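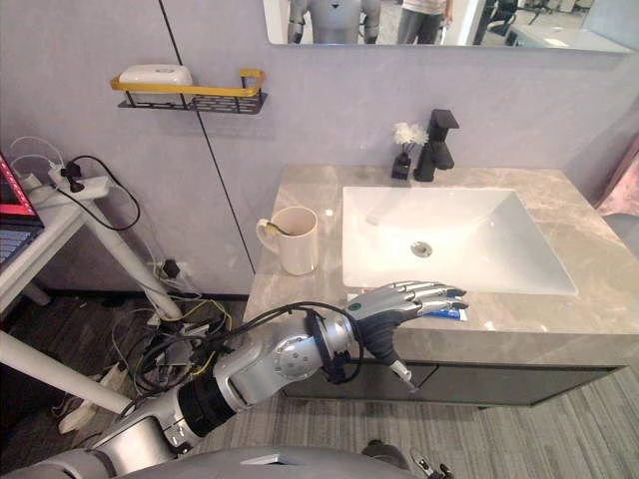
Jacqueline Deschamps
2019-08-18

The question put to this author most often is whether a machine can yet be trusted with the housework. The position set out in these pages last September was that it could not. After a year of further visits and reading, that position is maintained, with certain qualifications.

Putting a bathroom in order is a useful measure of progress. The job consists of small decisions that a person makes without thinking. A tube of toothpaste has to be picked up from a stone counter without being squeezed. A mug has to be taken by the handle or left alone. The counter has to be wiped, and the cloth has to go somewhere afterward.
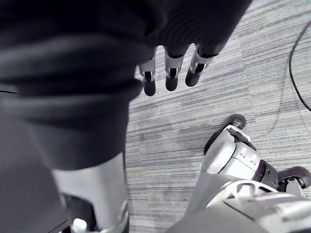

Hands have improved a great deal. Separate fingers with soft tips can now hold many of the objects found beside a sink, and prices have begun to fall. Volico and Joditz both list hands intended for indoor work. Neither firm, in its published material, claims that its product can complete a household chore without supervision, and readers should give weight to that silence.

Cloth remains the harder matter. A towel has no fixed shape, and a grip that succeeds on one corner may fail on the next. In the trial report issued by Bielecka, the machine was given 74 attempts at lifting and folding a small cloth. It completed 46 of them. A household that had to refold the remainder would save little time.
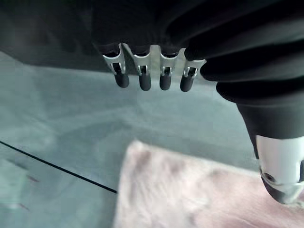
The report also records that the average attempt took over 2 minutes. Speed is often dismissed as a detail to be settled later. In the view of this author it should be considered now, as a machine that occupies the bathroom all morning is of limited use to a family with one bathroom.

There is also the question of the room itself. Cords, chairs and narrow gaps are ordinary features of a home, and few of the published trials describe how they were handled. Buyers should ask.

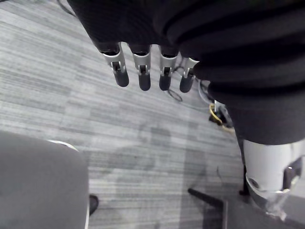
Shop floors and laundries

The outlook is better where the work repeats. Estetti has placed 2 machines in a commercial laundry, where they move sorted items from one bin to another. Staff continue to do the sorting and the folding.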